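Bench notebook, Saturday, 9:40 a.m.

Budget for the second arm is due before the June order goes in. Spent the morning on the sim bench so we know what we need before asking Proletti for a final price. Red slab and blue box again, same layout as the quote request.

First question is fingers. The stock pair is wide and faceted, and the wrist view loses part of the slab's lower left edge behind the left one. Slimmer fingers from Mirnus are $67 a pair. I have two pairs in the draft.
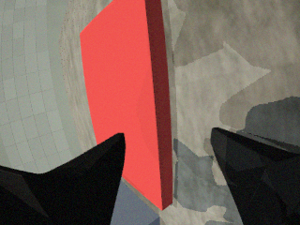 Jennylyn Mercado would hold off on the slim fingers and put the money toward a spare gripper motor, as a dead motor stops the bench and a blocked view only slows us down. Fair point. Cut to one pair, motor added at $200.

Second item is the mount. The sim has the arm on a tan block on the tabletop, with the box in front of it. Bañez sells a drilled block for $55. Making our own is cheaper in material but takes most of a day in the shop.
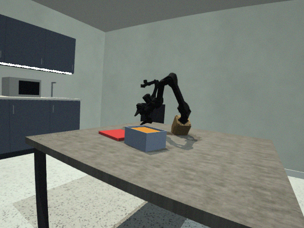

Does the block price include bolts?
Bolts are extra, and the Bañez kit has more than we need. Use the ones in the drawer.

Cables next. Arnel Magbanua wants every run priced at full length this time. Put down 13 connectors from Prukeck, which covers both arms and leaves spares. Still need the lead time from them.

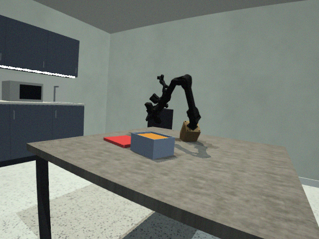 Can the second arm share the power supply we have?
Only with one arm running at a time. Budget for a second supply.

To do: get the supply price, ask Proletti if the quote holds through June, move the second pair of fingers to the wish list.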